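4. Fitting and checking the finger pads

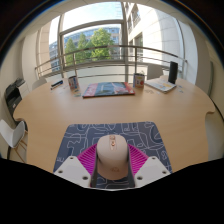

I've changed the pads on our Poltero hand-held gripper more often than I'd like, so this is the order that works for me. You'll need a small screwdriver, a clean cloth and almost 2 spare hands.

1. Switch the handle off and open the fingers all the way.

2. Back out the small screws near the top corners of each finger. Keep them in a cup – they roll.

3. Peel off the old pad and wipe the finger down. Adeel Satti uses a dry cloth, I dampen mine a little.

4. Press the new pad in with the ridges facing the other finger. Put the screws back, snug and no more.

Caution: the fingers are plastic. I cracked one in May by leaning on the screwdriver, and Laiba Janjua still brings it up!

5. Switch on and close the fingers slowly on something smooth and rounded. A computer mouse is great for this. Both pads should touch its sides together.

6. If one side gets there first, open up, loosen that finger a touch and go back to step 5.

Note: the closed reading on ours sits at 811 with new pads. Anything under 800 and I take the pads out and seat them again.

Order spares as part 173, one pair to a bag.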